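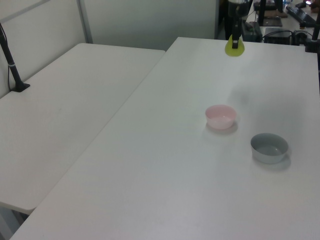

The arm stopped again in August, on cycle 629 of the long run. The job is dull: pick up the pink bowl, set it in the gray one, take it out, repeat. The log showed a joint torque fault, and before that 49 small position warnings I had never opened. The yellow-green gripper had been pressing a little too low on each pick, and the error added up.

I re-zeroed the wrist and dropped the speed limit to 50 percent. Then I checked the emergency stop, and it took two presses - that bothered me more than the fault did. A new switch is on order from Heitmann. Until it's fitted I'm keeping runs under 500 cycles, and I stay at the table.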